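Kornero Table Linens
White Banquet Cloth, Hemmed, Rectangular

Product group: Table and Event Linens
Supplied by: Dekura Institutional Textiles
Sold by: the piece or by the case

Overview

The Kornero white banquet cloth is intended for dining halls, conference centers, schools, places of worship and public meeting rooms. It is woven from a polyester and cotton blend and finished with a flat hem on all four sides. The cloth is supplied pressed and folded, and may be put into service directly from the case, although one wash before first use is recommended.

The Kornero line replaces the Innes line, which remains available only while existing stock lasts. Customers holding Innes cloths may mix the two on the same floor. The shade of white was matched to Innes cloths as delivered, and a cloth that has been laundered for several seasons may look slightly warmer beside a new one. Where a uniform appearance is required, new and older cloths should be placed on separate rows of tables.

Construction

Weave: plain
Finish: soil release, permanent press
Hem: folded twice and lockstitched, mitered at the corners
Color: white only
Care label: sewn into one short side
Size mark: colored thread at one corner, inside the hem

The size mark allows laundry staff to sort folded cloths without opening them. Green thread indicates the short size, gray the standard size and brown the long size. The mark is placed so that it does not show when the cloth is on the table.

Sizes

Short: fits a 4-foot table, lap length drop
Standard: fits a 6-foot table, lap length drop
Long: fits an 8-foot table, lap length drop

Floor length cloths are made to order. Please allow additional time for these, particularly for delivery in August, when school and college orders are filled. Floor length cloths may not be returned once cutting has begun.

Packing and Ordering

Cloths are packed 8 to a case, with one size to each case. Mixed cases are not offered. Orders of 400 pieces or more are shipped on pallets and require a loading dock or a lift gate at the receiving address. Please state on the order form which of these is available. Shipments leave the Dekura warehouse every Tuesday. An order confirmed after noon on Monday is held for the following week.

The current stock count for the standard size is 1,214 pieces. Counts for the short and long sizes are given on request. Stock is not reserved until a purchase order number has been received.

Laundering

Wash warm with a mild commercial detergent. Chlorine bleach is not recommended, as repeated use weakens the hem thread and causes yellowing. For wine, coffee and gravy, apply a pretreatment as soon as the cloth is cleared from the table. Candle wax should be allowed to harden and then lifted with a dull edge before washing.

Tumble dry on low and remove promptly. Overloaded dryers set creases that pressing will not fully remove. Cloths may be passed through a flatwork ironer while slightly damp. Fabric softener should be avoided; it coats the fibers and reduces the effect of the soil release finish.

Cloths should be stored flat on open shelving, away from direct sunlight. If they must be stored in plastic bags, they should be completely dry beforehand.

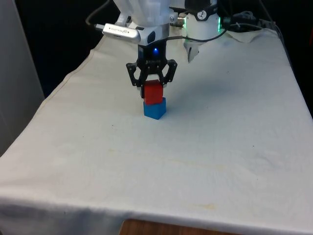
Can the standard cloth be used on a table that is shorter than 6 feet?
The standard cloth may be placed on a shorter table, but the drop at each end will be longer than at the sides and may reach the floor. For 4-foot tables, the short size is the correct choice.

Related Items

Kornero napkin, white, hemmed, sold by the dozen
Kornero table skirt, white, box pleat, with clips
Nonemen felt table pad, cut to length
Nonemen skirting clips, clear, bag of 50

The Nonemen felt pad is recommended under the cloth wherever china service is used. It is placed directly on the tabletop and should be cut slightly smaller than the table so that the edge does not show through the cloth.

Returns

Unopened cases may be returned within 30 days of delivery. Opened cases are accepted only where there is a fault in weaving or sewing, and the faulty piece must be returned unwashed with its care label attached. Return freight on faulty goods is paid by Dekura. Requests for fabric swatches should be sent to the sales office in writing, with a delivery address and the name of the institution.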